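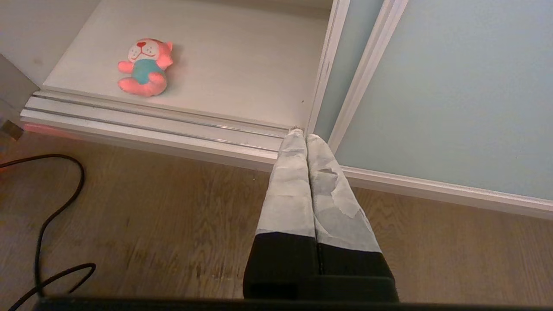 Do I need to empty the whole wardrobe before I sort out the soft toys?

Leave the clothes alone. Every tidying guide tells you to pull everything onto the bed first, and in my experience that gets you a covered bed at 11 p.m. and the same wardrobe in November. Clear one shelf, finish it, then decide if you still care about the next one.

Are vacuum bags worth it for plush?

I doubt it. I tried the Skumby bags on 15 toys and left them for 2 months. Seven came out with a crease across the face that took a week to relax, and one never did. Fine for blankets.

What about those scented shelf liners?

Calside sells them, and they smell strong enough. I've seen no proof they do anything a wiped shelf doesn't.

How should I arrange toys in a white cabinet with two levels?

Any way your kid can reach. People swear by sorting by color or size. I've never seen that last past breakfast.
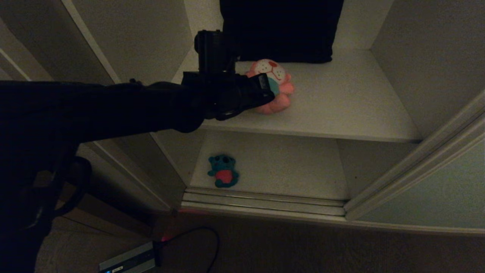 Pink plush on the upper shelf, teal one on the lower.

My sliding door sticks. Should I buy a track spray?

Vacuum the grooves first and run a damp cloth along them. Most sprays I've used pick up fluff, and plush sheds plenty of it.

Is there a right number of toys to keep?

Some 207 is too many for one wardrobe, and I say that as the person who owned them. Beyond that, be suspicious of anyone with a magic number.

Can I wash them before putting them away?

Check the label. If there isn't one, wipe the surface and let it dry fully before the door gets closed.

Questions about this page go to Teodoro Bañuelos.

Last updated: November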